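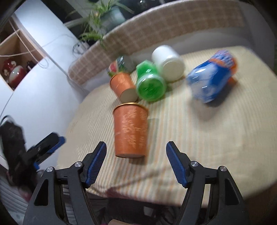 The Clanari grip kit came to our club by way of a school supply order that was supposed to be servo horns and zip ties. I coach the after-school robotics club in Clostville, and we were six weeks out from the Detham tabletop meet, where the whole job is picking up household stuff and putting it down somewhere else without embarrassing yourself. We practice on whatever the kids' kitchens can spare. An orange speckled tin with a gold rim is a fair first target, standing up straight between the blue pads like it wants to be picked. A second tin of the same pattern on its side, or a plastic jar with a round lid, is where the kids start bargaining with me about what counts as a grab.

So, the kit. You get a pair of black fingers, the linkage plates, the textured blue pads, a bag of screws and a folded sheet of instructions that reads like it was translated by someone in a hurry to catch a ferry. Veikko Kokkonen, our oldest member and the only one who reads instructions, built his in one session. Everyone else built theirs in one session too, and then built them again the next time.

What I like: the pads. We had been gluing strips of rubber glove to our old Partanen claws, and they peeled off at the worst possible moments, usually with a parent watching. The Clanari pads stay put and have enough texture to hold a smooth tin without squeezing it into a new shape. The fingers close evenly if you tighten the pivot screws evenly. That "if" cost us an afternoon.

What I don't like: the screws work themselves out. Put a drop of threadlocker on them, then wait overnight, which is a hard thing to ask of a twelve-year-old. The jaws open wide enough for tins and small jars, but anything fatter has to be taken by the neck or the lid, and the kids' success rate drops to something I'd call recreational. Spare pads are sold only in packs of six, so one torn pad leaves you the proud owner of five extras.

Cremilda Peixoto, who runs the club over in Detham, told me her group hated the kit and went back to suction cups. Her group also trains on nothing but flat boxes. I've seen the rules for the meet, and I wish them luck with the round things.

Scoring at home is simple enough. A pickup counts if the object leaves the cloth and comes back down the way you meant it to. Aleksi Karppinen keeps the tally in a spiral notebook and will not be argued with. As of 12/02/2022 he has us at 2903 attempts and 1094 clean ones, and he would like everyone to know which of those were his.

Would I buy it again? Yes, four stars, with the missing one held back until somebody at Clanari discovers lock washers. Get the threadlocker at the same time and save yourself the second trip.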